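Elleck's free tea morning comes back in August, and this time you bring the cup

The tea morning at the old Sokia hall in Elleck is coming back this August, and if you have ever wandered in on a Friday for a hot drink and found yourself still sitting there at lunchtime, you will know why so many people have been asking after it. The doors open at 10 a.m., the tea is free, and there will be scones for as long as the scones last, which last summer was not very long at all.

The big change is the cups. Organizers have decided to do away with paper ones for good, after working out that the hall went through 1000 of them last season. Regulars are being asked to bring a mug from home, any size and any color, and to take it back with them when they go. For those who forget (and plenty of us will), there will be a lending shelf by the kitchen door, stocked with mugs given by households up and down Pritach Road.

So far 280 have come in, along with a good many saucers that don't match anything. Mugs with small chips on the handle are fine, but anything cracked or chipped at the rim can't be used for drinks and will go to the garden club for seedlings instead. More are still welcome, and you can leave them in the crate inside the side entrance on any weekday before 4 p.m.

The hall itself has had a bit of care over the summer as well. The kitchen has a deeper sink, the back windows open again — a blessing for anyone who remembers how stuffy it got last year — and there are 24 new chairs with proper padding. The Yuan bakery on the corner is supplying the scones, and has promised a batch without nuts each week.
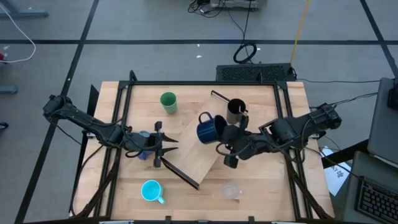 A navy enamel mug with a white rim, with more cups close by.

Enamel mugs are very welcome on the shelf, by the way, as they stand up well to being dropped. Please just keep them out of the microwave.

The number 14 bus stops right outside, and there is level access from the parking lot. No need to sign up. Come when you like, and stay as long as the pot is warm.

24 shares | 3 comments

marmalade_jo
So glad this is back! I have a whole cupboard of mugs I never use, will drop a bag off this week.

Pritach Rd reader
Is there decaf? There wasn't any last year by the time I got there.

teapot62
Please save me a scone, my bus gets in late.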